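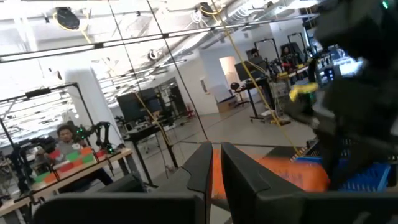 Fig. 4. Orange bin and blue crate, with the blocks set out in rows on the table.

Section 4. Setting Out and Putting Away Your Pralov Blocks

There's no wrong way to play with a box of blocks, but there are easier and harder ways to put them away, and a little care at the start of a session will save you a good deal of crawling under the table at the end. Please read this section through once before you begin, perhaps with a cup of coffee (kept well back from the edge, please).

Before you start

Choose a light-colored table if you have one. The red, green and orange pieces show up nicely against pale wood, and even the white ones can be found if the lamp is good. You will also need two containers. We like one with flat sides and one with openings, so that you can tell them apart without looking twice – an orange bin and a blue plastic crate do very well together.

1. Wipe the table and let it dry.

2. Stand the bin and the crate next to each other, within easy reach of your chair. If you have to get up to use them, you won't use them.

3. Tip the blocks out gently, a handful or two at a time, and spread them flat.

4. Push the blocks into rows. Some families like a row for each color, others mix them as they come. Either is fine for the pattern cards in Section 5.

5. Check for strays before you go on. Run a hand along the table edge and have a look at the floor.

Note: Allow 10 minutes for setting out the first time. Solange Fraser, who tested this set with her grandchildren, tells us it goes much faster once everybody knows where the rows belong.

Putting away

6. Take up one row at a time, starting with the row farthest from you.

7. Put the pieces you use every day in the bin and the spares in the crate. If your crate has openings in its sides, drop a piece in first and make sure it doesn't slip through. Line the crate with a cloth if it does.

8. Stop filling when you are 5 centimeters from the rim. Overfilled bins shed blocks when they are carried, usually on the stairs.

Caution: Small parts. Keep the blocks away from children who still put things in their mouths, and pick up any piece from the floor right away.

Caution: Do not stack a full bin on top of the crate.

For washing the blocks, see Section 6.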